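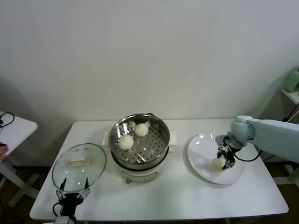 Deux petits pains dans le panier en inox, papier glissé au fond.

Réchauffer et cuire à la vapeur : conseils pratiques

Un cuit-vapeur électrique prend peu de place et sert plus souvent qu'on ne le croit au moment de l'achat. Les conseils qui suivent valent pour la plupart des modèles à panier métallique, et presque tous pour un panier posé sur une casserole.

L'eau
Remplissez la cuve jusqu'à deux ou trois centimètres sous le panier. Plus haut, l'eau bouillante remonte par les trous et détrempe le dessous des aliments. Démarrez avec de l'eau déjà chaude si vous êtes pressé. Pour une cuisson longue (pommes de terre entières, pudding), gardez une bouilloire pleine à côté et complétez à mi-parcours, toujours avec de l'eau bouillante.

En région calcaire, l'eau filtrée espace les détartrages. L'eau du robinet convient pour le reste.

Le papier
Le papier cuisson ordinaire fait l'affaire. Découpez un carré par pain, un peu plus large que la base, et froissez-le dans la main avant de le poser : il se tient mieux et ne se recourbe pas. Si vous tapissez tout le panier, percez la feuille avec une pique à brochette. Une feuille de chou ou de laitue remplace très bien le papier pour les raviolis. L'aluminium est à éviter, il bloque la vapeur.

Les pains et brioches vapeur
Laissez deux doigts entre chaque pièce, la pâte gonfle encore. Pour des pains crus de taille moyenne, comptez douze minutes à partir du moment où la vapeur sort franchement. Coupez ensuite le chauffage et attendez trois minutes avant d'ouvrir. Asuka Hattori, qui m'a appris la recette, entrouvre d'abord le couvercle d'un centimètre. Un pain qui subit un coup d'air froid se ride et s'affaisse.

Pour réchauffer des pains déjà cuits : quatre minutes s'ils sortent du réfrigérateur, huit s'ils sont congelés. Ne les décongelez pas avant.

Le pain de la veille passe aussi à la vapeur, deux minutes, puis une minute au grille-pain pour retrouver la croûte.

Les gouttes du couvercle
La condensation retombe sur les aliments et laisse des taches translucides sur la pâte. Nouez un torchon fin autour du couvercle, les coins ramenés sur le dessus — jamais pendants près d'une plaque ou d'une flamme. Pour retirer le couvercle, levez d'abord le bord opposé à vous. La vapeur part vers l'arrière et non vers le poignet.

Les légumes
Coupez des morceaux de même taille. Carottes en rondelles : dix minutes. Haricots verts : douze. Brocoli : six, pas davantage, sinon il vire au kaki. Salez après cuisson. Les épinards se contentent de deux minutes et rendent beaucoup d'eau, à presser dans une passoire.

Détartrage
Versez dans la cuve un verre de vinaigre blanc et deux verres d'eau, portez à frémissement, arrêtez et laissez agir vingt minutes. Videz, rincez deux fois. L'acide citrique fonctionne aussi, une cuillère à soupe par litre, et sent moins fort. Dans les deux cas, ouvrez la fenêtre. N'employez pas de javel, et surtout ne la mélangez pas au vinaigre.

Si les trous du panier se bouchent avec de la pâte séchée, faites tremper une heure à l'eau froide (l'eau chaude cuit l'amidon et le colle), puis passez une brosse à bouteille. La paille de fer raye l'inox.

Rangement
Débranchez, laissez refroidir, essuyez la base avec un chiffon à peine humide. Elle ne va ni sous le robinet ni au lave-vaisselle. Rangez le couvercle à l'envers, sans emboîter : fermé humide, l'appareil prend une odeur de renfermé en quelques jours.

Courrier
Malou Zoëga demande si l'on peut cuire du riz dans le panier. Oui, dans un bol résistant à la chaleur, avec autant d'eau que de riz en volume, trente minutes à couvert. Rincez le riz avant.

Mis à jour le 28 octobre 2024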